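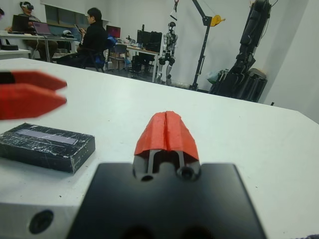 The Mumedon save problem after the March update

Players of Mumedon who installed the March update on a personal computer should be aware that saved games from earlier versions may not open. The fault affects the campaign only. Skirmish games and custom maps continue to load as before.

The difficulty lies in the way the update handles the name of the save folder. Earlier versions accepted any folder name the player chose. The updated version reads the name from a settings file and stops when it meets a space or an accented letter. The player is then returned to the main menu, where the campaign is shown as not yet started.

No progress has been erased in any of the cases I have been able to examine. My own campaign, which had reached the siege of Stusumthorpe, was absent from the menu for two days and was restored in full once the folder had been renamed. The save file stood at 790 kilobytes before the update and at the same size afterward.

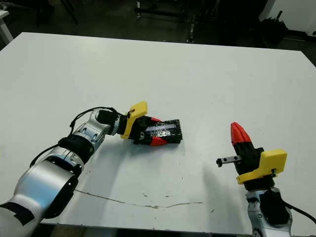

Ellis wrote in to report that renaming the folder brought back the campaign but not the control settings, which had to be entered again by hand, and that anyone with a long list of custom keys would do well to write them down first. I have since repeated the procedure on a second computer and can confirm the point. The control settings are kept in a separate file, and the game writes a new one whenever the folder name changes.

The procedure is as follows. Close the game completely. Copy the entire save folder to another drive. Rename the original folder using plain letters and numbers only, then open the settings file in a text editor and enter the new name on line 3. Save the file and start the game. The campaign should appear in the menu with its correct date and chapter.

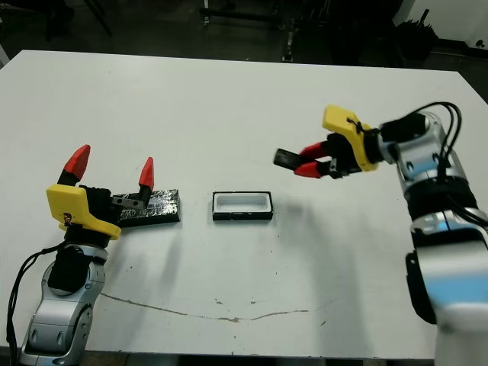
Page last changed: 08/03/2018

Noston, the publisher, has acknowledged the fault on its support page and states that a correction is in preparation. No release date has been given. The download is expected to require 900 megabytes of free space, and players with small system drives may wish to make room in advance.

Until the correction is released, I would advise against starting a new campaign in the same slot as a missing one. The game treats the slot as empty and will write over the older file without a warning. The two remaining slots may be used safely.

Comments on this post remain open. Reports from players using the boxed edition would be especially useful, as I have been able to test only the downloaded one.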